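Teal, at last

Apr 8, 2018

I've been going on about painting the back bedroom for so long that my sister has stopped asking. Well, it's happening! I spent most of March with my nose in paint charts and I have loved every minute of it, which I know isn't how most people feel about decorating.

It started at Uzma Marwat's house in Arnville. She had us over for lunch and I went upstairs to find the loo, opened the wrong door, and there was her little study, painted a deep greeny blue from skirting board to ceiling. I stood there for ages. It was a grey, drizzly day and the room felt like the inside of a teapot (a nice one). I came down and asked her so many questions that the rice went cold.

Our back bedroom has been magnolia since we moved in. Before that it was a sort of salmon, which you can still see behind the radiator, and under that there's a mustard wallpaper with ferns on it. I found a good patch of the ferns when I took the curtain rail down and I was very tempted to keep them. But the paper was coming away in my hand, so off it came, and half the plaster with it.

So, colours. I wanted a blue that leans green, or a green that leans blue, and nothing too bright. I'd always thought of teal as a loud colour, the sort you get on swimming baths and bridesmaids, but the greyer ones are lovely and quiet. They change all day too. My first tester looked like slate at breakfast and like a duck pond by four o'clock. The second was far too minty. The third I liked so much that I painted a big square of it on every wall and then went in to visit them with my tea. 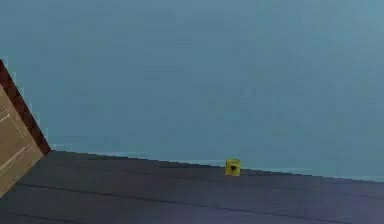

The sort of muted teal I'm after, next to dark grey.

I'm keen on a dark slatey grey with it as well, maybe for the shelf or the top of the desk. Mudassar thinks grey and teal together will be gloomy. Mudassar has a white flat with a white sofa in it, so I've thanked him for his input and carried on.

If you're trying this yourself, please paint your testers on lining paper as well as on the wall. You can carry the paper about and hold it up next to the bed, the carpet, the cat. I also got a lot out of looking at the samples after dark with just the lamp on, as that's when I'll be in there most. Two that I'd have sworn by in daylight went completely flat in the evening.

The other thing I've learned is how much of the job is filler. Naheed Bukhari came over from Vadthorpe with her sander and a box of samosas, and we spent a whole Saturday's worth of energy on one wall — the chimney breast, which has a crack running down it like a river on a map. She's done up two houses and she has the patience of a saint. I kept wanting to get the roller out. She kept handing me more sandpaper.

By teatime we were both white from head to foot and the wall was as smooth as an egg! I can't stop stroking it.

I've ordered the paint now, 11 litres all told, with the primer. Matt for the walls and eggshell for the woodwork, in the same shade, because Uzma's skirting boards match her walls and it makes the room look so much taller. The bill came to a bit over £100, which made me wince, but then I priced up the wallpaper I'd been mooning over before Christmas and that was £85 a roll.

Still to decide: the ceiling (white, or am I brave?), the curtains, and what on earth to do with the door handle, which is brass under several coats of gloss. Saqib Hayat told me to boil it in an old saucepan with bicarb, so that's tomorrow's job. If any of you have done a teal ceiling, do leave a comment and tell me how it came out.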